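Bemovton Cricket Club
Season Questions and Answers

Updated Wednesday, March 6, 2024

The same questions come through the club inbox every year around finals, so they are collected on one page. If yours isn't covered, email the club or ask at the canteen on a match day.

When do finals start and where are they played?

Senior semi-finals are played over the weekend at the home ground of the higher-ranked side. The grand finals in all grades are at Sodura Oval, which has two turf pitches and the better drainage. Junior finals stay on the synthetic pitches at Tveit Reserve.

How many games do I need to have played to qualify?

Seniors need 4 matches in that grade or a lower one. Juniors need 3. A washed-out match counts if you were named on the team sheet before the toss. It does not count if the round was called off the night before and no sheet was lodged.

What happens if a final is rained out?

The higher-ranked team goes through. There is no reserve day for semi-finals. Grand finals have a reserve day on the following Saturday, and if that is lost as well the minor premier takes the title. Plenty of people think this is unfair -- it was put to the clubs again last winter and the vote stayed the same.

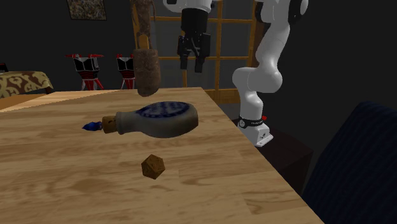
Who decides whether the ground is fit?

The umpires, once they have arrived. Before that it is the council, which can close a ground at any time up to the start of play. Closures go on the council website first, then on our page. Please don't ring the captains.

Can I play in two grades on the same weekend?

Yes, during the regular season, as long as the matches don't overlap. In finals you can play in one grade only, unless you are under 18 and one of the matches is a junior match.

What ball is used?

Senior grades use a two-piece red ball on Saturdays and a white ball for the Wolarness Cup, our Thursday night T20 competition. Under 13s and below use the lighter ball. The home side supplies a new ball for each innings and a box of used spares.

How is the Wolarness Cup draw worked out?

Teams are split into two pools and play each other once. The top two in each pool play off. Net run rate separates teams on equal points, and forfeits are left out of the run rate calculation.

Where can I find old scores and records?

Scores from recent seasons are on the online scoring system. Older scorebooks are being typed up as time allows and there are gaps, mainly in the lower grades. The highest team total in a single senior season is 1,517 runs, and the best partnership for the last wicket is 79. If you have a scorebook at home that belongs to the club, we would like it back.
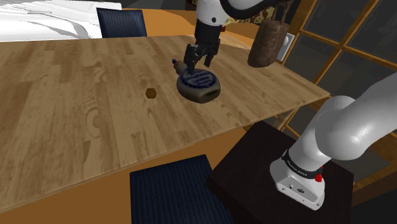 How much is registration next season?

Fees are set at the annual meeting in May and go up on the website the week after. Players who still owe match fees from this season can't register until those are paid. Payment plans are available, and you can ask for one by email.

Do I need my own gear?

Seniors should have their own pads, gloves, helmet and bat. Each team has a kit bag with spares, but sizes are limited. Juniors can borrow everything except a box. Helmets are compulsory for all juniors when batting, and when keeping up to the stumps.

Is there parking at Tveit Reserve?

There is a gravel car park off the northern side. It fills early when the netball is on. Don't park on the grass behind the sightscreen -- the council does fine people for it.

Can I bring my dog?

On a lead, outside the boundary, yes. Dogs are not allowed at Sodura Oval on grand final day.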